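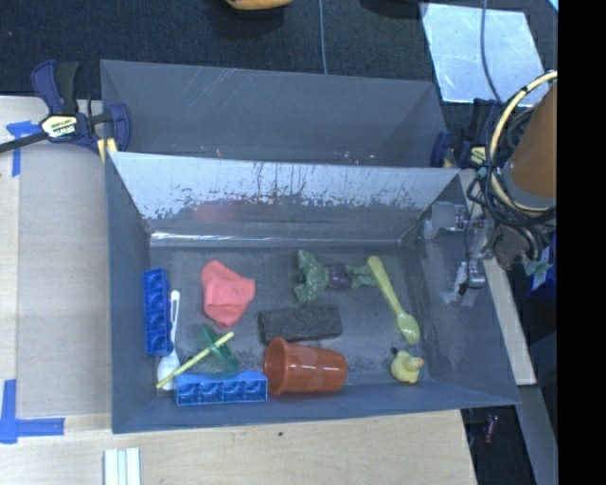
Kalleo sorting bin, gray, open top
Review by Tyson Kowalchuk, Tue 20 August
2 stars

Kalleo says sloped walls make small stuff easier to grab. I wasn't convinced in January when I bought it, and I'm still not. The slope helps if you only keep a few things in there. Once toy bricks, a spinning top, a rubber duck and plastic spoons are all in together, they wander over the flat floor and you end up fishing around like you would in any old box.

My bigger gripe is how it looks. "Wipes clean in seconds," says the listing. Mine has dark streaks and reddish stains up the tall back panel, and the floor is speckled with grime. I went at the panel with dish soap, then with baking soda, and the stains only got a little lighter. The scuffs are there for good. A darker color would hide most of it – they don't make one.

Good points: the front lip is low, so a kid can reach in, and it doesn't slide on a wood tabletop. It hasn't cracked either. The modeling clay peels off the bottom if you let it dry first.

I paid $19. The Allier bin my sister has costs $3 more and comes with a divider, which this badly needs. For a garage shelf, fine. For toys, I'd look at the Allier first.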